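Inter-Rater

By Ridwan Chong
November
5 min read

The protocol said that a hesitation was any period in which the gripper stayed within a hand's width of an object, did not close, and did not move away. It did not say how long the period had to be. I wrote the protocol, so the omission was mine.

We had 1324 episodes from the kitchen at Bustutlow. Half had been run under the old controller and half under Yorath, which was the name Ternix had given the new one before I joined. The task was the same throughout: take the item named in the prompt from the sink and set it on the counter. The file names had been scrambled by a script, and the key was held by the Jondimdale office, who would release it when the scores were in. There were 3 raters. I was the second.

Each of us watched every episode alone and filled in a row. Success or failure went in the first column, number of grasp attempts in the second, collisions in the third, hesitations in the fourth. The first three columns agreed well enough to publish. The fourth did not agree at all. I computed the statistic twice, then exported the rows and computed it by hand on a subset, and got the same value. On the question of whether a machine had hesitated, three people with the same training and the same screen were doing slightly better than chance.

I asked the first rater what she was counting. She said she counted it when the arm looked as if it had lost its place. I asked the third rater and he said he used a stopwatch, and that anything over a second and a half went in. I asked him where the second and a half had come from. He said it felt long.

I went back to my own rows to find out what I had been counting. I had left no notes. I chose an episode to which I had given 2 hesitations and watched it at half speed. 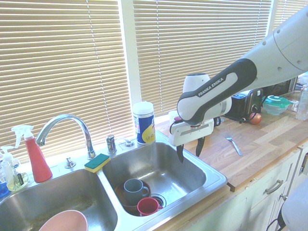
The gripper came down toward the sink and stopped. It held for less time than I remembered. Then it went on, closed on the handle of a mug, lifted, and moved out to the right. I could find one stop in it. I watched it again at full speed and found three, depending on whether a change of direction was a stop. I could not find two by any rule I was prepared to write down.

There is a standard remedy for this. You tighten the definition, retrain the raters, and score a fresh sample. I drafted a new one that evening: end-effector speed below a fixed threshold, for at least a fixed duration, inside a fixed radius of the target. It could be computed directly from the joint logs, and no one would need to watch anything. I ran it over the full set before going to bed. It took eleven minutes.

By the new measure the two controllers, whichever was which, were indistinguishable. The distributions lay on top of each other. I wrote that result into the draft as the finding and deleted the fourth column from the main table.

The first rater read the draft and objected. She did not dispute the computation. Her point was that she had been able to tell the episodes apart, and that if a difference was visible to her it should be in the paper. I told her she could not know she had told them apart, as we were blind to condition. She said she had sorted them anyway. She had kept a private column, unlabeled, with an A or a B in it.

This was outside the protocol. I told her so in writing, and asked her to send the column to Jondimdale and not to me. They compared it with the key and returned one line. She had been right on nine episodes out of every ten.

I asked her how. She said that one of them stopped because it did not know where the object was, and the other stopped because it did. I asked her to put that in terms of position, velocity or force. She thought about it for some days. She came back with a plot of wrist angle against time, aligned to the moment before each stop. In A the wrist kept adjusting during the pause, by amounts too small to register as motion under my threshold. In B it was still. The wrist reached its final orientation first, the pause followed, and then the fingers closed.

The stillness in B had no function that we could identify. The engineers looked for a planning delay and there was none; the command to close was available to the controller from the start of the pause. It had simply learned to wait. Their best account was that the demonstrations had been recorded by a person holding a controller, and that the person had waited.

Ternix had used a single operator for the whole of that set. He had left the company in the spring. I found the original recordings on the archive drive and lined up his pauses with the ones in B. They had the same median length. They were longer over ceramic than over plastic. In his recordings there was an audio track, which had never been used for training, and in most of the pauses he was breathing out.

I put the wrist plot in the appendix and restored the fourth column with a note on agreement. The reviewers asked for the pause to be removed in the next version, as it cost time on every grasp. The engineers trimmed it from the demonstrations and trained again. We scored the new set with my computed measure, and it was faster.

The first rater asked to watch the episodes regardless. She went through all of them over two weeks and submitted a sheet with the fourth column blank. I returned it as incomplete. She sent it back with a zero in every row.

3 comments

hollowpoint_pen
The stopwatch guy is every co-rater I have ever had. "It felt long" should go in a methods section.

Marit
I liked this but wanted to know what the key said about which one was Yorath. I assume B? It's never stated and I went back to check.

dkessler
Was chance-level agreement computed with a weighted kappa? For count data it should be. Good story otherwise.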